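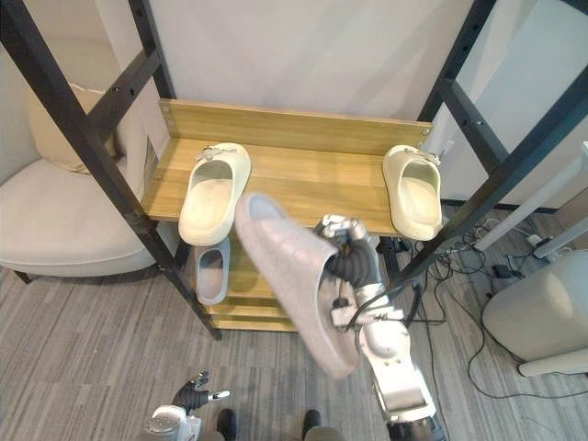 # Ullbridge Household Footwear Survey - data card

12 Nov 2021 | By the Ullbridge survey desk

Print this page | E-mail this page

## Summary

Survey responses on how households in Ullbridge buy, store and discard everyday footwear. One row per pair reported. The file holds 2000 rows from two collection rounds, the second of which closed in July.

## Files

- `pairs.csv` - one row per pair
- `homes.csv` - one row per household, joined on `home_id`
- `codes.txt` - category codes, version 2

## Fields

`type` uses the Jeker list (slide, sneaker, boot, dress, other). Flip-flops are coded as slide. `size_eu` is the size printed on the shoe; 39 is the most frequent value. US sizes were converted with the Canex table, and half sizes were rounded up.

`storage` takes rack, closet, floor, box or blank. Blank means the question was skipped. `age_months` is self-reported and should be treated as ordinal.

## Known problems

Round one did not ask about children's shoes. 70 rows have a `home_id` with no match in `homes.csv` - these were kept, so use a left join. Work boots supplied by an employer are undercounted.

Commas inside `notes` are quoted, but line breaks are not escaped. The Dudás import script handles this; most spreadsheet programs do not.

## Use

Free for noncommercial use with credit. Do not attempt to link `home_id` to addresses. Weights are not included, and totals should not be scaled up to the town.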